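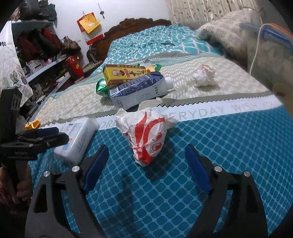

Chapter 4
Sorting Household Packaging

Most of the packaging in a home does its job once and is then in the way. It also ends up well away from the kitchen bin, in cars, on desks and in bedrooms, and the first task in any sort is to bring it together on one flat surface. A bed will do. A crumpled paper bag printed in red, a drink carton with a white screw cap, a plastic-wrapped tissue pack and a shiny green foil package can all turn up on the same bedding, and between them they raise most of the questions dealt with in this chapter. Colour and brand are of no help in answering them. What matters is what the package is made of, and whether it is made of one thing or several.

Paper is the simplest group. A clean bag can be flattened and put with newspapers and boxes, but grease shortens its usefulness, and a heavily soiled bag belongs in the organics bin where the council accepts it. Used tissues are kept out of paper recycling altogether, as their fibres are too short to be pulped again.

Cartons are harder. A drink carton is generally paperboard bonded to a thin layer of plastic, and long-life types usually carry a layer of foil as well. Rules on caps differ between councils, so students should check their own.

Soft plastics and foil wrappers make up the third group. A quick test is to scrunch the material in one hand and let go: metal foil tends to stay scrunched, while metallised plastic film springs back.

The chapter follows two towns, Stistum and Dalen. Stistum has 2000 households and a single mixed recycling bin. Dalen has 1000 households and asks residents to keep paper apart. Section 4.1 sets out their collection rules, and Section 4.2 uses a bedroom sort of 36 items to practise the three groups.

Before you begin
Review the terms fibre, laminate and contamination from Chapter 3. Allow 40 minutes for Activity 4A, and wear gloves if you are handling used packaging.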